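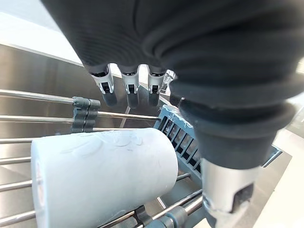 Objects held in a rack

A rack is an open frame or stand used to hold objects in fixed positions. It differs from a shelf in that the load is carried at separate points or slots instead of on a continuous surface. Racks are used in kitchens, workshops, laboratories, shops and warehouses.

Construction

Most household racks are made of bent wire, molded plastic or wood. Wire racks are welded at the crossing points and then coated or plated to slow corrosion. Wooden racks usually have dowels set into two side rails. The distance between slots, called the pitch, is set by the thickest object the rack is meant to hold, plus a clearance for the fingers.

Types

Draining racks hold dishes at an angle so that water runs off the lower rim. Cooling racks raise baked goods above the counter and let air reach the underside. Test tube racks hold tubes upright through an upper plate of holes and a solid base. Storage racks in warehouses are built from uprights and beams, and are rated by the load each pair of beams can carry.

Regional forms

The Nurdale rack, a folding draining rack, has two hinged frames that lock in an X shape. The Kisness rack is a fixed form with 5 slots to a side and a raised front rail. In Astbridge, wall-mounted racks with 4 rails were common in rented housing, where counter space was limited.

Care

Coated wire should be replaced when the coating cracks, as rust spreads under the remaining film. Wooden racks are dried standing on end.

See also: Shelf; Pallet; Plate rail; Tagle stand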